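Progress report to the Zamano Fund
Clevilcombe Kit Exchange
29 October 2018

Since our last report in April the kit exchange has changed from a rail of spare shirts at the back of the sports hall into something people in Clevilcombe plan their term around, and we are really pleased to be writing this one!

The main figure first. We have passed on 289 items of sports clothing since the grant began, against the 400 we said we would reach by the end of the second year. Shorts and football socks go fastest. Tracksuit tops come in slowly and leave the same afternoon, and we could place twice as many if we had them. Goalkeeper gloves are our one failure so far. We were given a whole bag and most of them are still with us.

The front room at Rind House

Your grant paid for the first year's rent on the front room at Rind House, and moving there has made more difference than anything else we have done. At the sports hall we unpacked and packed away every single time, and families had to look through crates on the floor with people walking past to badminton. Now there is a proper place to sit down. The grey sofa came with the room and we had meant to get rid of it to make space for another rail, but it has become the spot where things get looked over and folded before they go out (and where parents collapse while the children try on boots). The sofa stays.

Donations are sorted by colour before they are sorted by size. We tried it the other way first and ended up with odd halves of team strips all over the room. Red is by far our biggest pile, thanks to Lurnach Juniors changing their strip over the summer and handing on the old one.
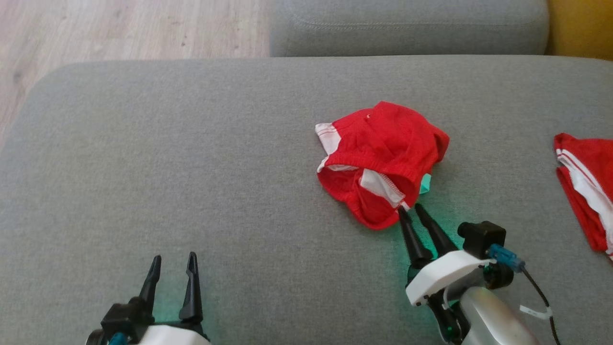

Red kit with white trim on the sofa at Rind House, one piece folded and one crumpled.

Every item is checked for tears, tired elastic and missing drawstrings. Small repairs are done at the table in the back room on sewing evenings, which began as a one-off in the spring and now happen 2 times a month. Anything too far gone is cut up for cleaning cloths, and the boot-cleaning corner gets through a surprising number of those.

What we have spent

Rent and heating are on budget. We have underspent on storage by £80, as a school that was clearing out its changing rooms let us have its old shelving for nothing. With your agreement we would like to move that money to name labels and laundry powder, both of which we had guessed too low. The washing alone has been an education. White trim next to bright red needs a cool wash and a colour catcher, and we have a few pinkish shirts on the rail from before we learnt that.

What has been harder

Sizes. Nearly everything given to us fits children of nine and over, and the families asking are mostly looking for smaller. We have put a note in the infant school newsletter and will try the swimming club next. Opening hours have also been a puzzle, and the early evening slot works much better than the morning one, so we have dropped the morning for now.

Next six months

We want to get through the rest of the Lurnach strip before Christmas, set up a small rail of winter coats, and try lending shin pads and swimming goggles on a simple sign-out sheet. We would also love to show you the room. Any early evening session would do, and there is usually tea on.

Thank you again for backing this.

Clevilcombe Kit Exchange, Rind House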